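August 6, 2026
Notebook, summer project (garment folding)

Writing this before the group meeting so I can't be talked out of it by the plots.

Where we stand. The plan from April was that the student team would collect demonstrations of clothes handling with hand-held grippers, in real bedrooms, on real beds, and train one policy to flatten and fold whatever it was given. The target in the proposal is 1000 episodes. We have 522 that passed the first check. I argued in April that the target was picked because it is a round number, and I have not seen anything since that makes me think otherwise.

Went through the denim set today, trousers first. I had expected these to be the easy ones. Denim is stiff, it keeps its shape, it doesn't slide off the fingers like the satin did. What I had not thought about was light. The lens bends everything to begin with, and then the window puts a hard stripe of sun over half a leg and the same piece of cloth comes out as two different colors.

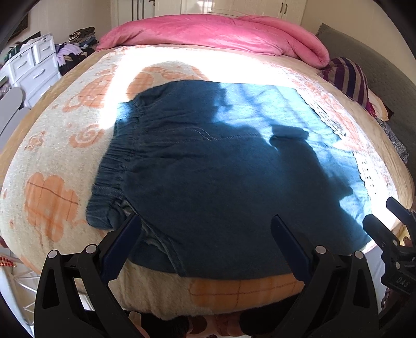
The segmentation in Atema (our labeling script, for whoever inherits this notebook) treats a color change as a garment edge far too often. I ran it on a handful of the sunny episodes and it cut a trouser leg in two along a shadow line. Then it took the orange shapes in a fleece blanket for separate objects. The reply I got in chat was that the policy doesn't use the segmentation, only the raw video and the finger positions. Fine. But the success score does use it, and the success score is what goes on the poster. So either the score is wrong on sunny days or we drop the sunny days, and if we drop them we should say so in writing. Nobody has volunteered to write that sentence, so I'll put it in the draft and see who deletes it.

Second complaint, waistbands. Elastic gathers. If you pull one side the other side comes along and bunches, and the fold you planned is gone. The Virko people claim in their readme that their grasp picker "handles elastic." I tried it on our frames offline. It picks the waistband nearly every time, wherever the waistband happens to be, including when a leg hem would be the obvious choice. To me that is a picker that likes stitching. Double rows of stitching have a lot of contrast. Test to do: draw fake stitching on a plain towel with a marker and see where it goes. Cheap, one hour, would settle it.

Frayed edges: not sure yet. Loose threads close to the fingers could confuse the contact guess. No evidence either way, don't repeat this as a finding.

Shirts. Different problem. Trousers can be done with one hand if you are patient, but a shirt needs somebody holding the collar while the other hand goes looking for cloth further down. The Gilness handout says to "regrasp until the garment is extended," and that is all it says. How hard? From which side? When do you stop? Every operator has a private answer and all of the answers are in the training data.
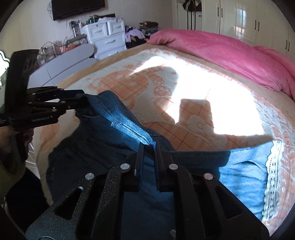
I tried it myself for an hour with two grippers to be fair to the operators, and I take back some of what I said last week. A pinch that feels solid in the hand can be holding one layer or three, and through the handle you can't tell. I was looking straight at the cloth and got it wrong several times. The camera view is worse, with the jaws themselves sitting in front of the only part you care about. So when the loss curve goes down nicely I would like to know what it is learning, given that the person doing the demonstration was guessing.

Bitar (the baseline, pick a corner, drag, repeat, no learning at all) got 50 percent on the held-out shirts by our own score. The learned policy is 2 points better. I was told this is "consistent improvement." With a held-out set this small it is one shirt. I asked for the runs to be repeated with a different seed and the answer was that the machine is booked until the deadline. I have booked it for after the deadline, which I know is useless for the poster, but I want the number for myself.

Things that did go well, so that I'm not only moaning:
- Gripper sync held for the whole batch. No drift that I could find between left and right, and I went looking for it.
- Finger pads have stopped slipping on heavy cloth since the change of pad.
- File naming is finally the same for all operators.

To do
- Marker and towel test for the Virko picker.
- Hand-score a random pile of sunny episodes against Atema. Two scorers, no talking to each other.
- Write down what counts as "extended" for a shirt. One paragraph, with a drawing. Then check how many of the 522 would pass it. My bet is fewer than the team thinks.
- Check whether the held-out split is by garment or by episode. If it's by episode then the same shirt can be on both sides and none of the above matters. I asked in April and was told "by garment, probably." The word probably has been bothering me ever since.
- Ask for patterned blankets to be tagged as such in the log. Plain and patterned are mixed together now with no way to pull them apart short of opening every video.

Later, same day. Looked at the split code. It hashes the episode name. The garment ID isn't in the episode name. Sent the line number to the group and left it at that. Rerunning Bitar and the learned policy with a proper split as soon as I can get time on the machine. Poster draft stays with the results table blank until then.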